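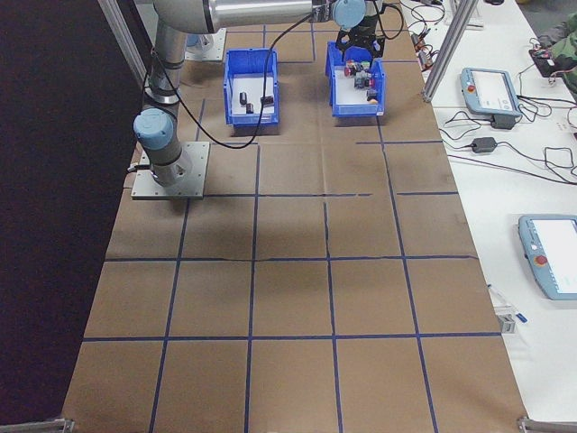 Blue bins, side by side, up at the top of the table.

Festetti storage bins: my review after a whole winter with them

I've been meaning to write this up since November, when I finally gave in and bought a set of Festetti bins for my yarn. If you knit you already know how this goes. You start with one basket next to the couch, and then there's a bag behind the door, and then your sister moves and gives you all of HERS, and suddenly the good wool is living in a pillowcase.

I paid $35 for the set at the hardware store in Stondville, which felt like a lot for plastic. My friend Eirlys Parry has the Meka ones and swears by them, so I borrowed a couple of hers to compare before I took the tags off mine (thanks Eirlys, I owe you a cake).

What I liked

They're smooth inside! I can't tell you how much this matters with mohair. My old tubs had a rough seam down one side and it grabbed at everything, and I lost a good chunk of a shawl to it. Nothing has snagged in these so far, and I've been in and out of them every single evening.

The size is nice too. One holds a full sweater's worth of worsted plus the pattern and needles, and I can still carry it down the stairs without doing that thing where you feel for each step with your toe.

And they wash up fine. I spilled tea in one (milk and sugar, the works), rinsed it in the tub, and by lunchtime you'd never have known.

What I didn't

The rim is a bit sharp when you first get them. I ran a nail file over mine and that took care of it, but for the money I shouldn't have to. Eirlys's Meka bins have a rolled edge and feel nicer to pick up.

They also don't come with lids. You can order lids separately, and mine took forever and showed up in the wrong size, so now I just lay an old pillowcase over the top. Fine for dust, no use at all against a cat.

Color is a matter of taste. I went for blue and I'm glad, it's cheerful and it hides scuffs better than clear plastic does. I do wish there was a yellow. 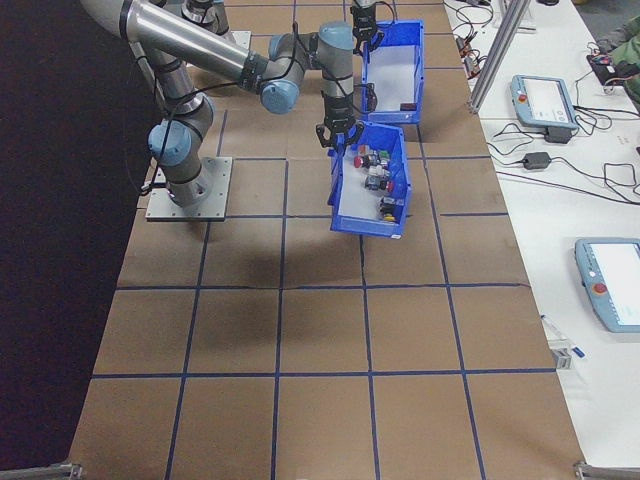 How I sort mine

By weight, then by color if I'm feeling fancy. Sock yarn gets its own bin, and so does anything fuzzy. Trefor Howells at our knit night sorts by project and writes the whole plan on an index card, and his stash looks amazing, but I change my mind too much for that. The last thing I pulled out for a hat was a 300 yard skein of green merino and it ended up as most of a cowl.

I keep a small cedar block in each bin with wool in it, and I tip everything out twice a year to check for moths.

Would I buy them again?

Yes, though I'd wait for a sale, and I'd skip the lids. If you mostly need something to pick up and carry around, go feel the Meka ones first. For sitting on a shelf full of yarn, the Festetti set is great and I've already got my eye on 2 more for the fabric pile.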